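Can a Robot Do the Chores Yet?

Posted Saturday, December 28, 2024

My sister asked me over the holidays when she could buy something that would pack the kids' lunches. She was half serious. I told her not soon, and then I spent the drive home thinking that was a lazy answer, so I am going to try to give a longer one.

Packing a lunch is a good test. You take a sandwich, a drink and a snack from wherever they are and put them where they need to go. Most people do it half asleep. 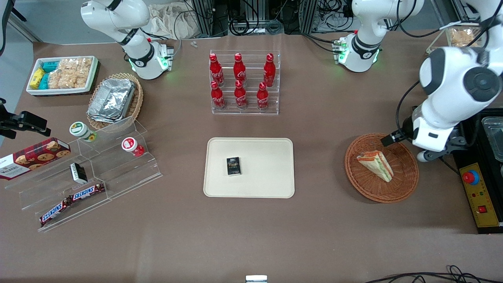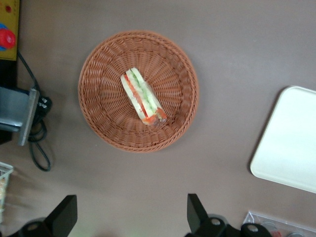 I worked for nine years in a warehouse that packed gift hampers and vending orders, a company called Drimidlow. My job for the last part of that was looking at machines that might take over some of the packing. We looked at a lot of them and bought very few. So my view comes from the shop floor, and it is a few years old in places, but I have kept reading and I still go see things when people let me.

The first point is that a machine has been able to pick up a box for a long time. A box has flat sides and it stays the same shape when you squeeze it. If it is always in the same spot and facing the same way, you don't even need a camera. We had a line from Zirnik that moved cartons all day and stopped maybe once a week. People see a video of something like that and think the kitchen must be next.

The kitchen is a different kind of problem. A sandwich is soft. If you hold it too hard the filling comes out, and if you hold it too lightly it slides. The wrap is shiny, and clear plastic has always been hard for cameras. Chip bags are worse, they change shape every time you touch them. A bottle is fairly easy until there is another bottle right next to it and the fingers have no room to get between the two. And at home nothing is in the same place twice. My own fridge gets rearranged every time somebody wants the mustard.

What has changed in the last few years is how the machines are taught. When I started, a technician typed in positions. If the table moved an inch, he came back and typed them in again. Now a person often guides the arms through the job by hand or with a pair of controllers, many times over, and the software learns from the recordings. It can then cope with a basket that has moved or a sandwich that is turned the other way. It doesn't cope every time. But it copes with things that would have stopped our old machines cold.

I asked Ankit Vashisht about this. We worked together at Drimidlow and he now does installation work for Fendon. His advice was to ignore how well a machine does on a good day and ask how often a person has to walk over and fix something. He kept a log on one packing trial in February. Over 1,409 picks, somebody had to step in 159 times. That is better than one in ten going wrong, but only a little better than that with the other sign on it - it is slightly more than one in nine. For research that is a decent number. For a lunch line it means a worker standing there all shift, and if a worker is standing there all shift he may as well pack the lunches.

Speed is the other thing. On that same trial a single item took 30 seconds on average. Ankit timed himself doing it by hand and got 4. A slow machine is not always a bad one, it can run at night, and I wouldn't care if my laundry took five hours to fold so long as it was folded when I got up. But a business paying for floor space does care.

Then there is the cost, and the size. Two arms, the racks, the power, the cables, the stop button within reach. All that is fine in a workshop. I measured my kitchen counter after I got home and I could fit one arm if I gave up the toaster and the dish rack. Awasthi has been showing a smaller unit on wheels, and I would like to see it in person before I say anything about it. The videos are sped up, and the label saying so is small.

So here is where I would put things today, for what it's worth. Vacuuming works and has for years. Mowing a simple lawn works. Moving boxes and trays on a shop floor works if you set the place up for it. Picking mixed goods out of bins works well enough that some warehouses pay for it, with people nearby. Packing a lunch can be done on a table that has been laid out for it, slowly, with somebody watching. Clearing the table after dinner, loading any dishwasher in any house, making a bed - I have seen each of those done in a video and I would not pay for any of them.

I don't want to guess at a year. I guessed in 2015 and I was wrong about nearly all of it. I thought trucks would come first.

My sister's follow-up question was whether it would also wash the lunchboxes. I said to ask me again next Christmas. In the meantime her oldest is eleven and can reach the bread.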